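Tips for recording tidying-up examples at home

Wipe the finger pads before you start. Dust and biscuit crumbs make them slip, and a slipped grasp is a wasted take.

Spread a cloth over the table and leave the folds in. The system has to cope with folds later on.

Mix soft things with hard ones. Tins and tissue packs are easy. Face masks and pouches are slow, so do those first while your wrist is fresh.

Close the fingers gently on a mask and take it by the body. Ear loops stretch and spring back.
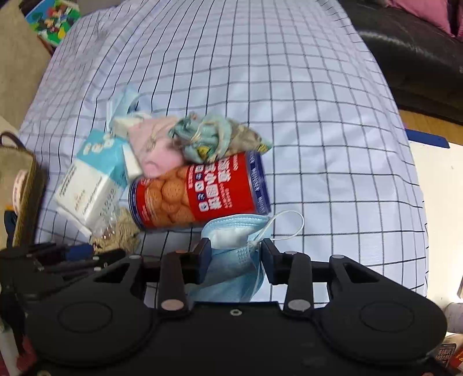

Move at the speed you would use to pass someone a full cup. Stop for 2 seconds after letting go, then start the next item.

Shuffle the pile every 30 takes. Dragica Stojanovska kept 1,608 takes from September and threw out the ones where the pile had never been changed.

Charge both grippers overnight.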